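Lorkport Tool Library Moves Hand Tools to Open Display

LORKPORT - The Lorkport Tool Library has begun moving its lending stock of hand tools out of closed drawers and onto pegboard displays at its Varnum Street branch, the library said in a statement. The change applies to small tools and consumable supplies. Power tools and ladders will continue to be issued from the service counter.

The work is part of a wider refit of the branch, which opened six years ago and now serves 300 registered borrowers. Under the former arrangement, members requested items from a printed list and staff retrieved them. According to the library, many members did not know what the branch held, and several tools had not been borrowed in more than a year.

"Members should be able to walk up to a board and see what is on it," said Milagros Saludo, who manages the branch. "We also want a tool that comes back to the branch to go back to the same hook."

The first board carries general household items, among them a screwdriver, an adjustable wrench and a scraper.
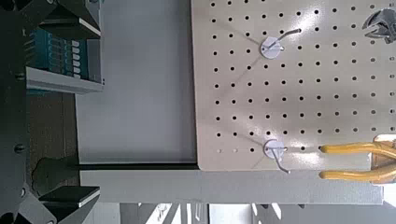
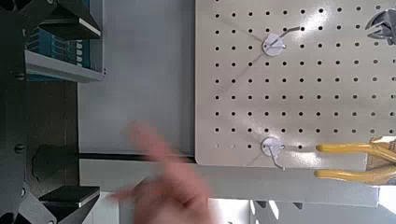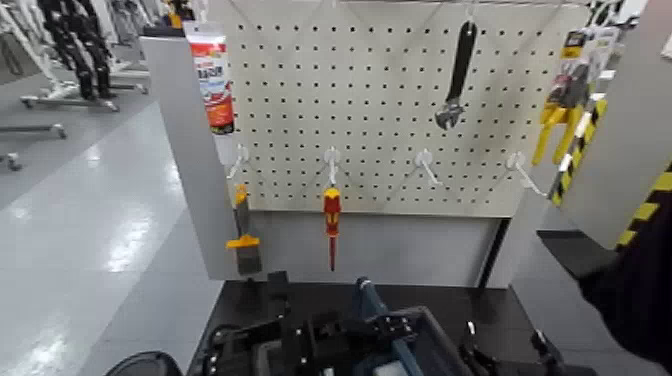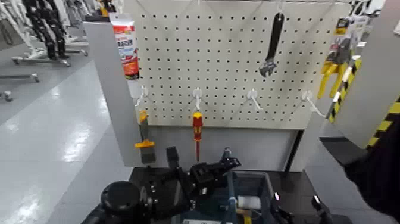
The boards use removable hooks, which allows the layout to be altered as stock changes. Heavier items will be placed where they can be lifted down without reaching overhead. Packaged tools will remain on their cards until they are first issued, at which point each will be engraved with a branch number. Sealants and adhesives are sold at cost and are not part of the lending stock.

A total of 31 items has been approved for the first phase. The second phase, planned for December, will add measuring and marking tools, together with a section for plumbing. Fittings for both phases are being supplied by Dumlao, a local shopfitting firm, under an agreement that also covers replacement hooks.

Borrowing terms are unchanged. Members may keep hand tools for up to 70 hours and may renew once by telephone or at the counter. Items must be wiped clean before return. Anything found to be damaged should be handed to staff and should not be placed back on the board.

The online catalog, which runs on the Skadeleo system, will be revised to show the board and row for each item. Until that work is finished, members are asked to check with the counter before traveling to the branch for a particular tool.

The branch will remain open during the refit. Access to the workshop benches may be limited before 10 a.m. while boards are being fitted. Questions about the new layout may be directed to the service counter.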